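Fibre powder in a toddler's meals - how do you keep the appetite?
Posted 19 Apr 2024 in Feeding and Nutrition
3 min read | 1,148 views | 5 shares

Skolis

Hello everybody. My son is three years old and he has a developmental delay with low muscle tone. He is constipated since October and our dietitian proposed a fibre powder, mixed into soft food two times a day. The bowel is better now, I am happy about this. But his appetite became very small. He eats the breakfast well, then at lunch he takes four or five spoons and closes the mouth.

The dietitian calculated that he needs roughly 1,000 calories in a day and I am sure we don't reach it. Our next appointment is only in some weeks. Did other parents have this problem? Is it the powder that makes him full, or is it something with the texture? I give it in yogourt at ten in the morning and in mashed vegetables at four.

Kinyua

We had nearly the same situation with my daughter. For us the hour was the problem. Ten o'clock is too close to lunch, because fibre with liquid swells and the stomach of a small child has not much place. I asked our clinic by telephone and they permitted me to move the first portion into the breakfast porridge. Please ask yours also before you change, they usually answer such small questions without an appointment.

Other things that helped us:

- Write down what he drinks. My daughter drank too little, and with extra fibre this can make the constipation come back.

- Put the energy in the meal he likes the most. If breakfast goes well, add a spoon of oil or nut butter there, if he has no allergy.

- Stop the meal after twenty minutes. I used to continue for almost an hour and we were both crying.

- Keep the hour before lunch calm. We do a short rest in the bedroom and no snack, only water.

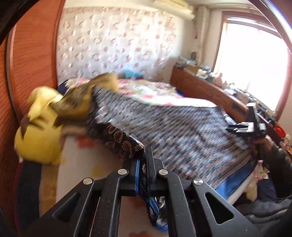

- Check how he sits. With low tone, a child gets tired from holding himself up, and then he stops eating even when he is still hungry. A footrest under the feet changed a lot for our lunch, and the occupational therapist adjusted it for her height.

After two weeks her lunch was bigger - not every day, but most days. If your son loses weight or has pain in the belly, don't wait for the appointment, call them.

Fladalano

Just stop the powder and give prunes. Worked for my kids.

Gakden

I would not stop it without asking, if the dietitian prescribed it for a child with low tone. Prunes are good, but you can't know the dose so well. Ask also about the texture, some powders make the mash thick and sticky when it stands. Mix it directly before you serve.

Comments (3)

Skolis: Thank you Kinyua, I will call on Monday about the breakfast. It is true that his feet are hanging in the chair, I never thought about it.

Fladalano: Fair enough, mine had no special needs so maybe it's different.

Kinyua: Good luck with the lunch. Write here how it goes.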